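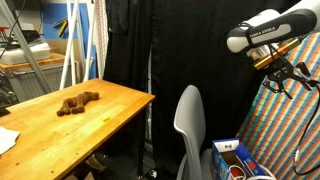

Sneha Ahuja writes that the checklist issued in February asked whether the arm was safe and did not ask whether the people who used to do the sorting by hand had been told what their job was now. She requests that the second matter be inspected with the same care as the first. Her remark has been adopted, and Part C was added in response.

Jorkov Returns Handling, Flonix Site
Inspection Checklist: Arm-Assisted Sorting, Trial Bench
Date of inspection: 2023-09-21
Inspected by: Deirdre Moriarty
Result codes: S = satisfactory; A = action required; N = not inspected

PART A. ARM AND GRIPPER

A1. Emergency stop within reach of the operator's normal position.
Result: S
Comment: Tested at the start of the shift and again after the break. The arm stopped on both occasions.

A2. Reduced speed selected whenever a person may enter the reach of the arm.
Result: S
Comment: The setting is locked by password. Two supervisors hold the password. Neither had shared it.

A3. Gripper fingers secure and free of damage.
Result: S
Comment: The fingers are metal and have angular edges. Staff are reminded that items are not to be handed directly to the gripper. Place the item on the tabletop and withdraw the hand.

A4. Gripper cable cannot catch on the bench or on clothing during a full movement.
Result: A
Comment: The cable hangs in a loop beside the gripper. Maintenance is to review the length of the loop and fit an additional clip if one is suitable.

A5. Program version matches the version posted in the Zorkis log.
Result: S

PART B. BENCH AND SURROUNDING AREA

B1. Tabletop holds only the items being sorted.
Result: A
Comment: A plush item and a small yellow block were out for sorting, and paper had been left at the edge of the tabletop. Paperwork belongs on the clipboard. Small pieces are to be sorted by hand until the program for them has been approved.

B2. Marked walkway clear to a width of 700 mm.
Result: N
Comment: The floor marking has not been laid. Facilities has the request. Until it is done, this item cannot be passed or failed.

B3. Seating kept outside the reach of the arm.
Result: A
Comment: There is a plastic chair near the curtain. Its permitted position has never been written down. The limit of reach is to be marked on the floor at the same time as the walkway.

B4. Boxes and loose cables stored away from the operator's feet.
Result: A
Comment: The open cardboard box beside the chair, with the coiled cable in it, is to go to the storeroom. The underside of the bench is not to be used for storage, including personal items.

PART C. STAFF AND DUTIES

C1. Every affected employee has received a written description of the changed duties.
Result: A
Comment: Day shift has received it. Evening shift was given a verbal briefing only. A verbal briefing does not meet the requirement.

C2. Operators have completed the six-hour training course before working alone at the bench.
Result: S
Comment: Records checked. One operator asked for a repeat of the section on restarting after a fault, and this was arranged.

C3. Operators may stop the arm without giving a reason and without effect on their output record.
Result: A
Comment: The rule exists, but the Zorkis log still enters each stop under the operator's name. Two operators told the inspector that they had waited longer than they should have before pressing stop. The name field is to be removed.

C4. Operators rotate away from the bench after no more than 20 minutes of continuous monitoring.
Result: A
Comment: Rotation is kept in the morning and slips in the afternoon. Several employees described watching the arm as more tiring than sorting, although it is easier on the wrists and shoulders. The line lead is to keep a written rotation sheet.

C5. Pay grade confirmed for employees moved from sorting to monitoring.
Result: N
Comment: Under discussion with the personnel office. The question was raised by nearly everyone interviewed. The inspector has no authority in the matter and records it so that it is not lost.

FURTHER COMMENTS

The Pant line is not covered by this inspection. Employees there have asked whether the same arrangement is planned for them, and they should receive an answer from site management in writing.

Items marked A remain open until signed by the line lead and the inspector. The bench may continue in use at reduced speed with a trained operator present. It may not be left running unattended during breaks.

Signed: Deirdre Moriarty
Copy to: Sneha Ahuja; Flonix site office; notice board, sorting floor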